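Search this site Search Enter keywords Go

How I make sandwiches ahead for a crowd (and keep them soft)

I've been doing the food for our street get-together in Ledcombe every June for 8 years now, and I get asked for the sandwich method more than anything else I make, which is a bit rich considering how long I spend on the slice! Anyway, I'm finally writing it down.

Step 1: Sort your bread

Buy it the day before. Super fresh bread squashes under the knife and you end up with something like a doorstop. I get plain white sandwich loaves, sliced, and leave them in their bags on the bench overnight.

Step 2: Butter right to the edges

Soft butter, both slices, all the way out to the crust. It keeps the tomato from soaking through. My neighbour Hayley swears by marg and hers are perfectly good, so suit yourself.

Step 3: Dry your fillings

Slice the tomatoes, lay them on paper towel, salt them lightly and go and have a cuppa. Same with beetroot (double the paper towel, and don't wear your good shirt). Egg should be cold before it meets the mayo. Grated cheese goes against the bread, wet things in the middle.

Step 4: Stack, rest, cut

Stack them up to 4 high, put a damp tea towel over the lot and a chopping board on top, and give them 6 minutes. Then cut corner to corner with a bread knife, wiping the blade between stacks. Triangles every time for me, they're easier to pick up and you get a look at the filling.

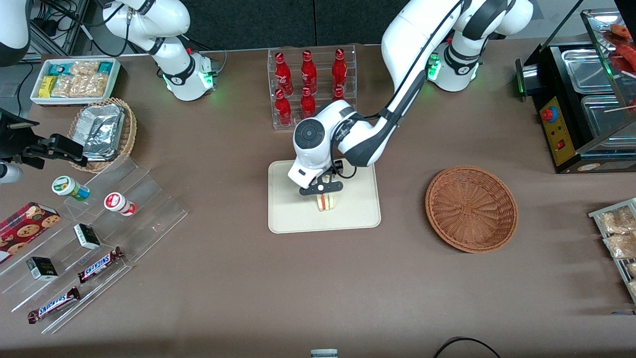
Step 5: Pack and chill

Line the tub with baking paper, pack the sandwiches in snugly, lay another damp (well wrung out!) tea towel over them and put the lid on. Into the fridge they go. I make mine in the morning for lunch the same day, and I take them out just before people start hovering.

Curried egg always goes first, so make extra of those.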